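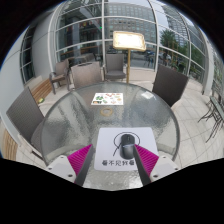
The collecting team at Etau spends little time in its own office. "We go where ordinary tables are," its lead says. "Cafés, terraces, a friend's kitchen."

Each person carries a hand-held gripper and does one small job with it, then does it again. A good take lasts 20 seconds. The group had 505 of them by the end of its first month and threw out about 300.

What was wrong with those? "Mostly speed. People rush. The system learns the rushing as well."

Small things like a computer mouse are harder than they sound, she says. "You can come at it from either side, and we want both."

Four people do the work at present. A second set of grippers, built by Kinnunen, is due in November.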